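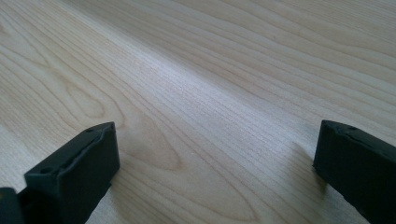
Skutton, November 24, 2018

Search this forum Enter keywords Go

Tracking drops out over pale worktop, arm then drives down

bmanole wrote:
We record moves with the hand-held gripper and the Jernura arm plays them back. It has been fine for months on the old bench. On the light wood top we lose the position for a moment in nearly every run, and it is always when the tips are low, near the surface. On playback the arm takes the bad reading as real. Yesterday it went 22 mm lower than it should have and pushed both fingers into the wood before the force limit cut in. No one was near it but I have stopped playback until I understand the fault. Has anyone had this?

JaxonT wrote:
Glare. You have a bright band of reflected light running right down between the fingers. The grain looks washed out there, and out of the glare it is mostly long lines going much the same way, so the tracker has very little to hold on to. Move the lamp or put a matt cloth down.

floarea_s wrote:
I don't agree that it is only the light. There is a thin line along the top of the right finger with a bend in it. It might be a seam, but I can't tell it from a crack. If that tip flexes when it touches, your recorded height will be off whatever the lamp is doing. I would take it off and look before anything else.

JaxonT wrote:
A flexing tip would not make the position drop out. She said it drops out.

floarea_s wrote:
It would not, no. But she has just driven both fingers into a bench. I would check them anyway.

bmanole wrote:
Took the right finger off. Under the magnifier it is a join from the printing and it doesn't open when I bend it. I have fitted a spare all the same.
Then I did 16 runs with the lamp where it was and got dropouts in most of them. Turned the lamp to the wall and did 21 more. Dropouts in 2.

Ileana P wrote:
So the lamp is most of it. The part that worries me is the playback. A lost position should stop the arm, and yours carried on. Which version of Clukum are you running? On ours there is a setting called "hold on gap" and it was off after the March update. Nothing on the screen tells you.

bmanole wrote:
It was off. I never touched it.

JaxonT wrote:
Leave it off and fix the light, I'd say. With hold on, ours stops every few minutes and we get nothing done.

Ileana P wrote:
Please don't leave it off. A stopped arm is a nuisance - one that pushes down on a bad reading can break a hand.

bmanole wrote:
Hold is on now and the lamp is staying where it is. I have a dull grey mat with a speckled pattern on order and will try that next. Playback stays off until I have tested the hold with the tracker covered up on purpose. Will post the log when I have it.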